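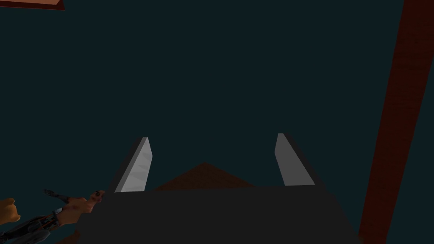

Fongchan Thaweesak mixed the oat paste in a cereal bowl and put it on her cheeks with the back of a spoon. Her aunt in Bellamy had sworn by it for 36 years.

"You smell like breakfast," her son said.

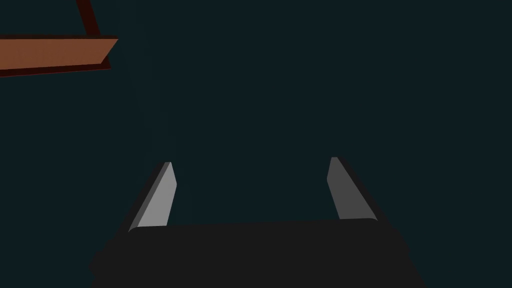 *Gripper, dark background.*

She had 12 minutes before the bus. At the Vellura counter she sold a night cream for 200 dollars a jar, and she had never taken one home. The paste dried and pulled at the corners of her mouth. She rinsed it off over the kitchen sink and looked at herself in the window.

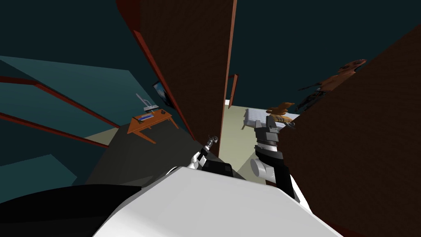 ## The Counter

A woman in a green coat asked what she used.

"Oats," Fongchan said.

The woman put the jar down and asked what kind.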